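Rovham Sorting Bin, model 893
Set-up and use guide

Section 4. Placing, filling and cleaning the bin

Please read this section after you have finished the assembly in Section 3. The paint must be dry before you put anything inside. If you have the Martinelli lid, keep it in its carton for now, it is treated in Section 6.

4.1 Choosing the place

The bin is 93 cm long and it needs a flat surface under its full length. A bin which stands only on its two ends will bend in the middle after some time, and the divider will become loose.

1. Sweep the floor or wipe the table where the bin will stand.
2. Carry the bin with two persons, one at each end. Hold it under the bottom.
3. Put it down with the large front compartment towards you and the raised trough at the back.
4. Press on each corner in turn. If one corner moves, put a thin piece of card under it and press again.
5. Leave a free space of 34 cm on the left side. You will want this space when you lift out long items.

Caution: Do not lift the bin by the divider. The divider is fixed for separating, and it is not made for carrying the weight.

Note: A loose wooden board can lie next to the bin as a resting place for things you have taken out. Lay it flat, so that you do not step on its edge.

4.2 Before the first filling

1. Pass your hand slowly along the upper edges. If you feel a splinter, rub it away with fine sandpaper.
2. Remove all dust from the corners with a dry brush.
3. Try the divider with your thumb. It should not move. If it moves, tighten the screws from outside by a quarter turn.

Caution: Use only the 25 mm screws from the bag marked Rosteo. Longer screws can come through the inner wall and scratch your hand.

4.3 Filling the front compartment

The front compartment is intended for mixed items of hand size: small tools, cups, scoops, bath toys and similar. It is open at the top, and you can fill it in any order, but we recommend the following one.

1. Begin with the heavy things. Lay a hand plane, a hammer or another metal tool directly on the floor of the bin. Do not drop it from the rim.
2. Before you lay down a plane, draw the blade back into the body. A blade which stands out will cut the paint and, later, perhaps your finger.
3. Put long-handled things against the wall, with the handle up. A scoop is easy to take again when its handle reaches the rim.
4. Add the light things last. Plastic cups and rubber toys can stand or lie where there is room.
5. Keep the items in one layer, if you can. When they lie on top of each other, you must move three of them to get the one you want.

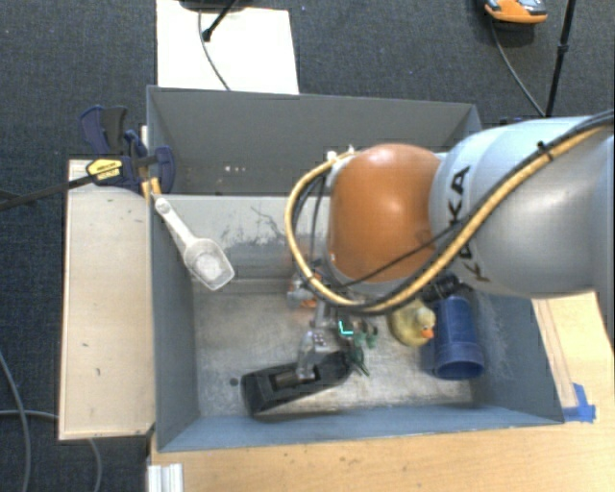 Cups will often tip when you take out the thing beside them. This makes no damage to a plastic cup, but please do not keep glass or china in the front compartment. Also open tins of paint or oil should be kept in another place.

A rubber duck or other soft toy should not stay for months under a heavy tool. Soft rubber takes the form of what is pressing on it, and some coloured rubber will leave a stain on light paint. If children use the bin, take all edged tools out of it first and store them where the children cannot reach.

4.4 The back trough

The trough behind the divider is narrow and higher than the front floor. Many users leave it empty, and this is quite correct. It can also take pencils, a folding rule or a cloth.

Note: Do not fill the trough with screws and nails without a tray. They are difficult to pick up with the fingers, and they will work themselves into the corners.

4.5 Cleaning

The paint is matt and it will show marks from metal and rubber. Such scuffs are normal and they do not make the bin weaker. We advise to clean it once a month in a workshop, and less often in the house.

1. Take everything out of both compartments.
2. Brush the trough first, then the front compartment, so that the dust goes down only once.
3. Wipe the floor and walls with a damp cloth and a few drops of Miter wood soap.
4. For dark smudges, wait one minute with the soapy cloth lying on the mark, then rub in the direction of the length.
5. Dry with a second cloth. Look especially at the joint between the divider and the side walls – water likes to stay there.
6. Wait until the wood is fully dry before you fill the bin again.

Caution: Never pour water into the bin. It has no outlet, and the bottom will swell.

If a dark streak on a wall does not go away after two cleanings, it is possibly in the paint itself. You may sand the place lightly and paint it again with the same grey. One thin coat is sufficient.

4.6 If something is not right

The bin rocks: repeat step 4 of 4.1.
The divider makes a noise when you push it: see 4.2, step 3.
The paint is sticky: empty the bin and leave it open in a warm room for two days.

Text of this section last revised December 22, 2019. For spare screws and touch-up paint see Section 7.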